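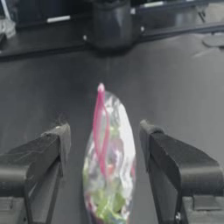

The clear zip bag with its pink zipper, filled.

Kitchen & Home > Storage > Reviews

Review: Jisadholm clear zip bags
By Reiko Sasaki, November

I bought the Jisadholm bags because my drawer of small things had become impossible. They came in a pack of 14, from the Uchida shop near the station, and I paid 562 yen. My sister Aoi Kawaguchi paid 800 for the same pack in another store, so please compare before you buy.

The plastic is clear and a little crinkly. I like that I can guess the contents by their colors without opening anything. When light comes from the side the plastic shines a lot, and then I must turn the bag to see properly. The pink zipper is very easy to find, also inside a dark backpack. I wish there was a second color, so that my husband and I could keep our bags separate.

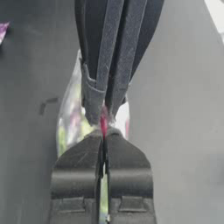

Closing takes a small practice. If I press only in the middle, the corner stays open, and I noticed this only after sesame had spilled in my lunch basket. Now I press from one end to the other with my thumb, slowly, and it holds well. After some 14 days of daily use none of mine has torn.

Washing is the weak point. Water stays in the bottom corners and it needs a whole night to dry. I also tried the Moststead bags last year. Their plastic is thicker and they dry faster, but the zipper has the same color as the bag and I was always searching for it.

I would buy Jisadholm again for dry things and for travel. For soup or sauce I would not trust it.

We use cookies to remember your settings. Accept | Manage choices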